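Grestik Weighted Shift Knob
3 min read

I drove my old hatchback for years with the factory shift knob, a hollow plastic thing that got slick every summer and rattled on cold mornings. When I finally put a heavy one on, I was annoyed I'd waited so long! So this is the knob I wish I'd bought first, and it's the one we sell the most of.

The Grestik weighs 694 grams and is turned from solid stainless steel bar. All that mass up top helps carry the lever through the gate, so second gear on a tired gearbox feels a lot less like an argument. It's 49 mm across at the widest point and fits my palm nicely (I have smallish hands, for what it's worth). The finish is brushed – I tried polished and it showed every fingerprint.
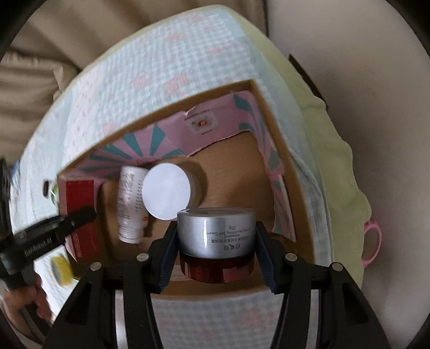 Small silver and red jar of nourishing cream, 25g, at the open box.

You get the knob, a jam nut and three threaded adapters from Brollau, which cover most manual cars we get asked about. Not sure about yours? Unscrew the old knob, measure the thread and email me before you order. Cars with a reverse lockout collar need the Mastumus spacer, sold separately for 11 dollars. It will not fit automatics with a button release, sorry.

Fitting took me roughly 19 minutes the first time, and most of that was hunting for the right wrench. Thread the jam nut down first, then the adapter, then the knob, and snug it all up by hand before you touch a tool. Please don't use threadlocker on the adapter – you'll want it off again someday.

Steel does get hot in a parked car, so throw a cloth over it in July. We restocked in April and the black ones are already running low.

Tahira Soomro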